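December, gone half ten at night, back from the workshop

Cold in there again. Heater on the far side only, so everyone crowds the laser cutter end and pretends to be interested in it. Got my usual bench anyway. Ximena already there, coat on, eating crisps over the keyboard.

Main job tonight was the cable loop. It has been catching at the wrist every time joint five goes past a certain point and last week it pulled a connector half out, which cost us a whole evening. Gave it more slack and re-tied it in two places. Looks daft, big yellow loop round the side like a garden hose, but it ran the full sweep 10 times and didn't snag. Will leave it. Jacinto wants a proper guide printed. He can print it then.

Then clamps back on the bin. Without them the whole thing creeps along the table when the fingers push down, and all the saved positions are rubbish by the end of the night. Two clamps seems enough. Must buy a pair of my own, these belong to the workshop and somebody will want them for glue.

Put a few bits in the front half. Flower pot, the bottle, the toy brick, whatever was in the tub.
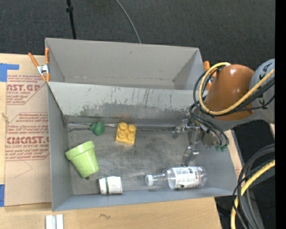
Arm over the front half, back half still empty.

Results, before I forget. Brick fine, brick is always fine. Pot went well until it landed rim down, then no chance. Bottle is the pig. Fingers come down nicely, close, and it rolls off towards the wall and sits there. Tried slower. Tried lower. Lower scraped the floor of the bin and made a noise that turned heads. Ximena says come at it along the neck, under the cap, and let the cap stop it sliding. Tried it twice by hand control and it held both times so she is probably right, annoyingly. Have to work out how the program is meant to know which end the cap is.

Fault log says 516 grabs since we moved the bench. Thought it would be more. Jacinto wants 1474 before the open evening becuase that was the number on his old rig at Grerkosach and he can't stand being beaten by himself. Fine, but I have a job.

The divider. Coating is coming off in a wide scuffed band along the bottom of it. Suggested repainting, J says leave it, it'll only scrape off again. Suppose so. Bugs me though.

Acrylic sheet still on the table with its paper on. Supposed to be the side guard. I pencilled the shape out ages ago and have been walking round it ever since. Need the fine blade and Manríquez has it, so ring him. Also ask if he still has the offcuts from the Buvent job, might do for the little bracket.

Argued a bit about the sloping divider. I say make it shallower so things slide down to where the fingers can reach. X says then you lose the back half. We drew it on the crisp packet. No decision.

Missed the fast bus, got the slow one that goes all round Liltport. Feet like ice. Wrote the cap idea on my hand and it has mostly washed off so putting it here: neck first, come down square, close gently, THEN lift. Not lift and close together, that was the mistake with the pot as well I think.

To do
ring Manríquez, blade
cut the guard (really)
zip ties, the long ones
ask Jacinto about the key, mine sticks
give X her tenner

Hands smell of machine oil and salt and vinegar. Bed.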